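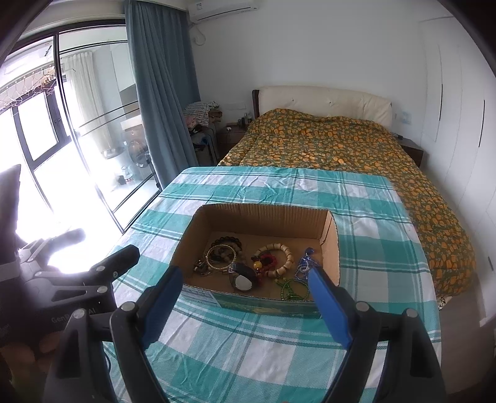
In defence of the boring cache

Every team I've worked on has had one person who wants to add a cache and one person who has been burned by a cache. I've been both, sometimes in the same week, and I've now settled into a third position that annoys the other two. I think most applications should have exactly one cache, it should be dull, and you should be able to switch it off on a whim.

The argument for caching everything goes like this. Reads are expensive, memory is cheap, and the data hardly ever changes. Each of those is true often enough to get through a design meeting. Put them together and you get what we had at Londham, where I spent a good part of my working life looking after an order system with five layers of caching. There was one in the browser, one at the edge, one in the gateway, one inside each service, and a fifth that Pieter Pretorius found in a utility class while looking for something else. It held exchange rates. It had no expiry. It had been multiplying things by the wrong number since the last restart, and we were rather proud of how seldom we restarted.

The thing that gets me is how reasonable each layer looked on its own. Whoever wrote the gateway cache had a slow service behind them. Whoever wrote the service cache had a slow query. The query was slow for want of an index, and when Pieter added the index it dropped from 426 milliseconds to 5. He did this on a lunch break. Then he spent the rest of the month trying to persuade people that the caches on top of it could go, and was treated as though he'd proposed removing the brakes from a bus.

That's the part I'd put on a poster, if I had the kind of office that allowed posters. A cache gets added in an afternoon and removed never. Once it's in, you can't say what would happen without it, so it becomes load-bearing by rumour. We had a settings page with 15 separate time-to-live values. I asked how they'd been chosen and was told, with a straight face, that they were tuned. One of them was 500. Half the team believed that was seconds and the other half believed it was entries.

I'll grant the other side its due. Some work really is costly and really does repeat. At Bolger, the job after that one, we produced a price list that took ages to assemble and was the same for every customer until the next morning. We cached it in Graro, our in-house key-value store, under a key with the date in it. There was no invalidation logic at all. Tomorrow had a different key. I've rarely been so fond of a piece of code, and it fit on my screen with room left over for the comment complaining about it.

So my rules are not very exciting. Measure the slow thing before you hide it. If it can be made fast, make it fast and go home. If it can't, cache it in one place, as close to the slow thing as you can manage, and write down who is allowed to see stale data and for how long. That last bit has to come from the business side of the building. "How old can this price be?" is a perfectly good question to ask a person in sales, and the answer will surprise you in one direction or the other.

And put in the off switch. We have one at Govard, where I work now, and we flip it on the test system every time we do a release. Things get slower. The graphs go a nasty colour. Everything still gives the right answer, and the one time it didn't, we found a bug that had been living quite comfortably behind a cached response for longer than I'd been on the payroll.

My colleagues find the ritual tedious. One of them has suggested we cache the results of it.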